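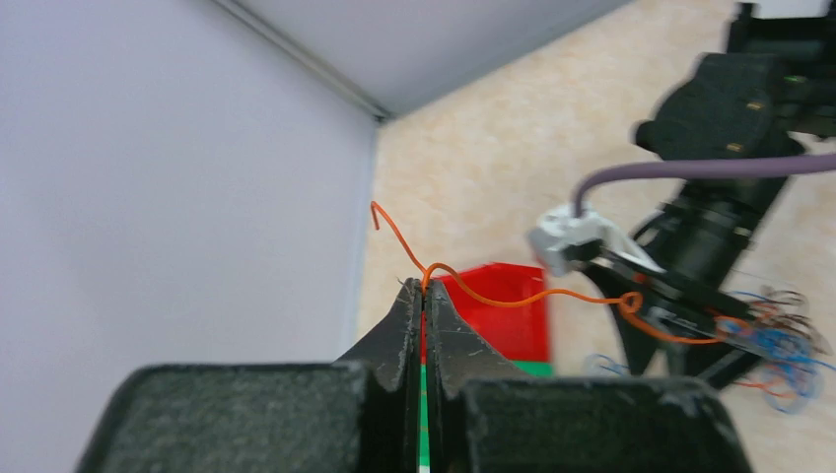
Kaj Østergaard pediu a palavra antes da leitura da ordem de trabalhos e disse que a prova de cablagem não devia ser pontuada só pelo tempo, dado que duas equipas com o mesmo cronómetro podem entregar fios em estados muito diferentes. A observação ficou registada e passou para o ponto 3.

Início | Clube | Atas | Regulamento | Inscrições

CLUBE DE ROBÓTICA - ATA DA REUNIÃO DE SETEMBRO
Equipas representadas: Evo, Tundness, Gekia
Início: segunda-feira, 18h00

1. Ata anterior
Aprovada sem alterações. Corrige-se apenas a grafia de Pelletier na lista de material.

2. Ponto de situação do projeto de dois braços
A equipa Evo apresentou o trabalho em curso na manipulação de fio flexível. O exercício atual usa os dois braços sobre o mesmo fio laranja: uma garra segura-o entre as pontas dos dedos e a outra prende-o mais adiante, com o fio a passar por cima da caixa vermelha. O comportamento do fio entre os dois pontos de preensão continua a ser a parte menos previsível do exercício, em especial quando há laçadas.

Foi discutida a força de fecho da garra. A Evo trabalha com 40 por cento do valor máximo e considera-o suficiente para fio isolado fino. A Tundness usa 35 por cento e regista escorregamento quando o segundo braço puxa na diagonal. Acordou-se repetir a comparação com o mesmo lote de fio e com as pontas dos dedos limpas antes de cada série.

A Gekia informou que o seu programa ainda não distingue um fio isolado de um fio que pertence a um feixe. Enquanto assim for, a separação inicial será feita à mão e indicada na folha de ensaio.

3. Regulamento da prova de cablagem
Retomou-se a observação de Kaj Østergaard. Foram apresentadas duas propostas:

a) manter o tempo como critério único e anular a tentativa se o fio cair;
b) pontuar separadamente o tempo, a posição final do fio e o estado do isolamento.

Votação: aprovada a proposta b), com um voto contra da Tundness, que considera a avaliação do isolamento demasiado dependente do júri. Para responder a essa reserva, o júri passa a comparar cada fio com uma amostra de referência fixada na mesa. A amostra é a mesma para todas as equipas.

Ficou ainda definido que cada equipa dispõe de 2 tentativas e que conta a melhor. A paragem de emergência acionada pela própria equipa encerra a tentativa, mas não a anula - a pontuação é atribuída até ao momento da paragem.

4. Calibração
Os desvios entre os dois braços foram medidos com a rotina Pelletier. O erro aumenta quando os punhos trabalham próximos um do outro. Propôs-se recalibrar no início de cada sessão e sempre que um cabo de alimentação ou de dados seja desligado e voltado a ligar. Aprovado.

A Gekia pediu que os ficheiros de calibração deixem de ser gravados por cima dos anteriores. Cada ficheiro passa a ter o nome da equipa e o número da sessão.

5. Material
Autorizada a compra de 1.000 terminais de cravar, a dividir pelas três equipas. A aquisição de novas almofadas para as garras fica adiada até haver resultados da comparação prevista no ponto 2.

O fio já usado em ensaios não volta à bobina. Guarda-se à parte e serve apenas para treino, fora da contagem de resultados.

6. Tarefas
Evo: repetir os ensaios de preensão e enviar os registos.
Tundness: redigir a nova grelha de pontuação.
Gekia: alterar o guião de gravação dos ficheiros de calibração.
Kaj Østergaard: preparar a amostra de referência e a ficha do júri.

7. Outros assuntos
A Tundness perguntou se é permitido trocar os dedos da garra entre tentativas. Não houve acordo. O assunto transita para a próxima reunião, com pedido de texto escrito à equipa proponente.

Reunião encerrada às 19h35.

Documentos recentes
- Regulamento da prova de cablagem (versão em revisão)
- Folha de ensaio para dois braços
- Rotina Pelletier: notas de instalação
- Lista de material das equipas

Contacto | © Clube de Robótica | Voltar ao topo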